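How to Round to Significant Figures (Fast)

2 min read

Quick one today. People mix this up with decimal places all the time. Not the same thing.

Steps:

1. Find the first digit that isn't zero. That's figure one.
2. Count right until you have as many as you need. Zeros in the middle count.
3. Look at the next digit. 5 or more – bump the last kept digit up. 4 or less – leave it.
4. Left of the decimal point, fill the gaps with zeros. Right of it, just stop.

So 0.03928 to two figures. First nonzero digit is 3, then 9, next digit is 2. Leave it. Answer 0.039.

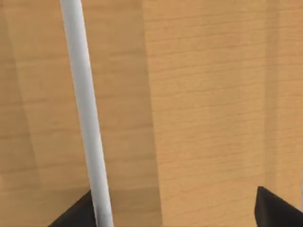
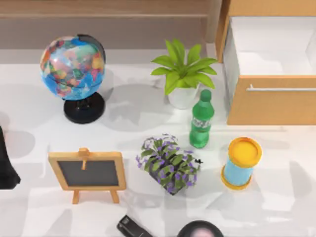 Big numbers work the same way, people just forget the zeros. 3,928 to two figures is 3,900, definately not 39. Size has to stay sensible. Take a desktop globe like the one in the second picture – say you work out a surface area of 2,827.43 square cm. Two figures gives 2,800. Plenty for homework.

Watch the 9s. 996 to two figures: keep 99, next digit is 6, bump up, 99 turns into 100. So 1000. Looks like one figure, so write 1.0 x 10^3 if your teacher is picky. Mine was.

Last thing – round once, at the end. Rounding in teh middle wrecks the answer. Keep the long number in the calculator.

Comments

lilska39: the 996 one got me on a quiz, thanks

Pellard: does 0.90 count as one or two?

Cindano: two. zero at the end after the point counts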